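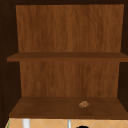 Feven Beyene asked, on reading the draft of this report, why the transfer count had been given in cassettes when the grant agreement speaks of interviews. The point is accepted. Many interviews run over more than one cassette, and a few cassettes hold parts of several interviews. Both units are used below and are named each time.

Lallcombe Oral History Tapes
Interim report to the Flader Fund
Period covered: January to June

1. Position at the end of the period

The collection consists of 504 compact cassettes recorded by the former local history group. At the end of June, 300 had been transferred to uncompressed audio files and checked. The remainder are listed, numbered and waiting for transfer. The grant runs for 12 months and we expect to finish the transfers within it. Transcription is behind the plan and is dealt with in section 4.

2. Transfer

Two cassette decks are in use. Deck A ran throughout the period. Deck B was out of service for most of March with a worn pinch roller, which caused audible flutter on the later part of each side. Cassettes played on Deck B in the week before the fault was found were transferred again on Deck A, and the first set of files was deleted.

Head alignment is now adjusted by ear for each cassette before transfer, using the spoken announcement at the start of side one. This adds several minutes per cassette. It was not allowed for in the original timetable, but the gain in clarity on the older recordings is considerable and we propose to continue.

A small number of cassettes have lost their pressure pads. Bereket Woldemariam has been moving the tape into new shells, and all those treated so far have played through. Two cassettes have snapped leaders and have been set aside until the main run is complete.

3. Catalogue

Entries are made in Flolel, the catalogue software named in the application. Each interview has one entry, with the cassettes listed beneath it. The date field rejected partial dates until the spring update, so early entries carry the year in the notes field – these are being corrected as they are revisited for summaries.

Place names remain the main difficulty. Speakers use field names and farm names which are absent from the modern map, or which have moved from one property to another. Fasil Tilahun has begun a separate list giving the name as spoken, the likely spelling and the interview reference. Where the spelling is uncertain the entry says so.

4. Transcription

The plan was for full transcripts of all interviews in the Qudah series, which covers the quarry, the lime kilns and the railway siding. Drafts exist for fewer than half. The cause is the sound of machinery behind several of the speakers, which makes automatic drafts unusable and slows typing by hand.

We ask the Fund to agree to a change. Full transcripts would be kept for the Qudah series, and the remaining interviews would receive a timed summary of one page each. Gemechu Kahsay has prepared a sample of the summary format, attached as Appendix B. The cost is unchanged.

5. Permissions

Signed forms survive for most speakers. Where the form is missing, Getachew Admasu is writing to families at the last known address. Interviews without a form will be available to listeners in the reading room only, and will not go online. One family has asked for a passage about a land dispute to be closed, and this has been done in the listening copy. The master file is unaltered.

6. Spending

Spending is within budget under every heading except equipment repair, which the work on Deck B took over its allowance. The excess has been met from the travel heading, as the agreement permits. Receipts are in Appendix C.

7. Next period

Transfers will continue in shelf order. The listening copies for the Qudah series will be issued to the reading room in September, with whatever transcripts are complete by then. A decision on section 4 is needed before the end of July so that the typing hours can be reassigned.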